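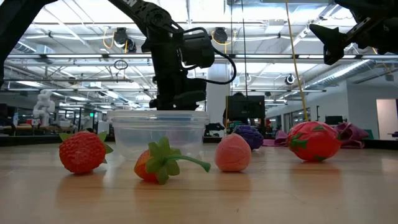
Pillai asked at the design review why the team wanted a second arm at all, given that one arm can put a toy strawberry in a tub. The answer given at the time was weak. Most of the work reported below went into producing a better one.

Two-Arm Sorting of Soft and Irregular Objects
Student project report, Cladach robotics course, July 2021

1. Scope

The project covers pick and place of toy fruit on a tabletop, using two arms under a shared task planner. The planner, Ariro, was written by the team during the course. Low-level motion control was supplied by the lab and was left unchanged. Training a new grasp model was out of scope. The team used a simple grasp rule based on object outline and height, and spent its time on scheduling, release height and recovery from failed grasps.

2. Objects

Toy fruit was chosen for the spread of shapes and surfaces. The peach is close to a sphere and gives the outline detector little trouble. The strawberries have leaves that change the outline depending on how the toy lands, and the smaller one has a long stem that the detector first treated as a separate object. The grapes have no single good grasp axis. The dragon fruit has pointed scales, so a jaw placed across a tip makes contact at one point only and the toy turns in the grip.

The target container is a clear, round plastic tub. Clear walls are a known problem for depth sensing, and early runs returned a rim height that moved between readings. The final version does not measure the rim. The operator enters the tub height before a session, and only the tub center is found from the overhead views.

3. Planner

Ariro keeps a queue of objects and assigns each one to the arm with the shorter path. The space above the tub is treated as a locked zone. An arm must hold the lock before entering and gives it up after rising to the clear height. The waiting arm parks outside the zone with its gripper closed.

The first version locked the whole table. It was safe and slow, and the second arm spent most of each run parked. Reducing the lock to the tub zone was the largest single change in the project. It also exposed a fault in the release step: the lock was dropped when the jaws opened, before the arm had moved away. The fix was to tie the release of the lock to measured wrist height.

4. Trials

The team ran 162 placement attempts with the final planner. Of these, 58 used a single arm as a baseline and the rest used both. Starting positions were changed by hand between runs. An attempt counted as failed if the object missed the tub, was dropped on the way, or needed an operator stop.

There were 11 failures in the two-arm attempts and 7 in the baseline. The two-arm failures were mostly grasp slips on the dragon fruit and grapes. No attempt ended with contact between the arms. Cycle time was logged, but the clock on one controller drifted during the sessions and the times are not reported.

5. Release height

Lowering the jaws to just above the rim gave the most repeatable drops. Going below the rim caused the jaws to push the tub sideways when they opened, and the stored tub center was then wrong for the next object. Releasing from higher up let the peach bounce off the rim. The working value was set by hand and is stored per container, so a new tub needs a new entry in the settings file.

6. Known limits

The planner assumes the tub stays upright and does not check for it. Cloth on the table can be reported as an object if it lies inside the work area. A failed grasp is retried once from the same side, then the object is moved to the end of the queue. Retrying from the other side would probably recover some of the dragon fruit slips, but the code for it was not finished.

7. Remaining work

The planner will be moved to the Celovthorpe bench in September. Before that, the controller clocks need to be synchronized and the baseline repeated so that cycle times can be compared. The settings file format is described in the notes stored with the code.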